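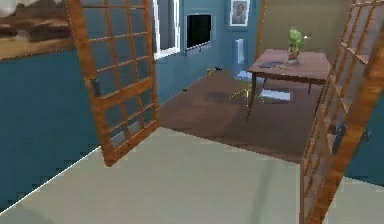

How many simulated rooms do you need before a navigation policy stops memorizing and starts generalizing?

With our training setup, the gains flatten out at 210 rooms. Below that number, success in unseen rooms keeps climbing as rooms are added. Above it, extra rooms cost training time and change very little.

The rest of this page covers how to repeat the test on your own policy. The method is a scaling sweep: train the same policy on larger and larger sets of rooms, and score every version on the same held-out set. The code that generates the sets is called Barasa. The policy and the training loop live in a second package, Dultorel. You can swap in your own for either one, as long as you keep the settings below the same from run to run.

What you need

A room generator or a library of interiors with at least 220 training rooms. A separate set of held-out rooms. A policy that takes a camera view and outputs a move. Enough compute to train that policy from scratch many times over, which is the expensive part.

Step 1: Split the rooms first

Do this before you train anything. We hold out 39 rooms and never touch them until scoring. Split by floor plan and not by room. If a dining room and the hall outside it come from the same plan, they go in the same set. Our first sweep in September got this wrong, and the scores on small training sets looked far too good. The policy had already seen the other side of half the doorways.

Check furniture and textures too. It's fine for a chair model to show up in both sets. It's less fine for a whole dining group to show up in both with the same table, the same plant and the same wall color behind it. Barasa writes a list of shared assets for each pair of rooms. Sort it by overlap and read the top of the list by hand.

Step 2: Build nested training sets

Each larger set should contain all of the smaller one. Start with 5 rooms and work up to 220. If you draw a new random set at each size, a lucky draw can hide the trend, or make one where there isn't any.

Shuffle the full list once with a fixed seed, save the order to a file, and take the first N rooms each time. Then repeat the whole thing with other seeds. The curves from small sets vary a lot from seed to seed.

Step 3: Fix the number of training steps

Keep total steps the same for every set size. If you keep the number of passes per room the same instead, the large sets get more training and you can't tell which change did the work.

The small sets will overfit under this rule. Leave them alone. Early stopping on the small sets makes the curve look flatter than it is.

Step 4: Check the door states

Doorways caused most of our trouble. Glass-paned doors are the worst of them: a depth render treats the panes as solid or as empty depending on the material flags, and the color view shows the next room through them either way. Pick one treatment and use it in both sets. We mark the panes as solid in depth.

Also check the floor at each threshold. Where dark wood meets a pale floor, an early version of our policy slowed down as if the line were a step. Musyoka Mwakalinga found it by plotting speed against distance to the nearest floor boundary, and that plot is now part of the Dultorel report. If you see a dip there, add rooms with mixed flooring to the start of the training order and rerun the sweep.

Step 5: Score

Run every trained policy in every held-out room, from the same start points and to the same goals. Save the full path for each attempt -- you will want it later. A run counts as a success if the agent stops within reach of the goal without touching anything on the way. Touching a door counts as a failure for us, even when the door would have swung clear.

Report the success rate per room as well as the mean. Two policies with the same mean can fail in very different places.

Step 6: Find where the curve flattens

Plot success against number of rooms, with one line per seed. We call the curve flat at the first size where going larger improves the mean by less than the spread between seeds. By eye, people tend to pick a point that is too early. Nikola Golob wrote the script that does this, and it's included in Barasa under the tools folder.

Common problems

The curve never flattens. Either you need more rooms, or your rooms are more varied than ours. Try the sweep on one room type first.

The curve is flat from the start. Check for leaks between the sets (Step 1). If the split is clean, the task may be too easy. Move the goals out of sight of the start points, so the agent has to go through at least one doorway.

Large sets score worse than medium ones. We saw this when the step count was too low. Raise it for all sizes and run again.

Collisions on thin furniture legs. Raise the depth resolution before you blame the policy. At low resolution a slender table leg can drop out of the view entirely.

We ran the same sweep on the Hanesance layouts and got a curve of the same shape, with more spread between seeds at the small end. The Kosine layouts are still training. Their rooms are larger and have fewer doors, so the 210 figure should not be carried over to them yet.

Last updated 05/06/2020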